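I'd been emailing Divya Poduval since July before she let me come out to Bomville and poke at Remimum, the tabletop arm kit her little company Iretti sells to schools and hobby labs. Her bench was already covered in toy kitchen stuff, my kind of office!

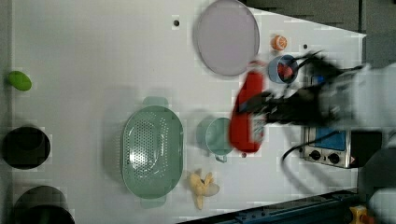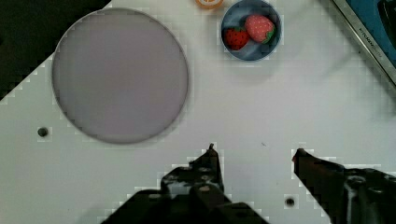 ## "People always want the banana"

The kit is $896 with the gripper, or $495 if you've got one already (I don't). I asked why toy food and dishes.

"They're awkward in different ways," Divya said. "A bottle on its side is a nice long grab. A mug handle is a headache. And people always want the banana, so go ahead, have the banana."

I'm a sucker for the wrist view, so we talked about that for ages. She says it's what beginners end up steering by, especially when the arm is blocking the plate from above.

Her partner Ming-te Au wrote the control software, Fu, and he was quick to list what bugs him. "Setup takes too long. I want it under an hour, and the manual has a whole page on cables that I hate."

They've shipped 300 kits so far. Would they like to hit 2000? "Ask me after the new manual," Ming-te said, and went back to his laptop.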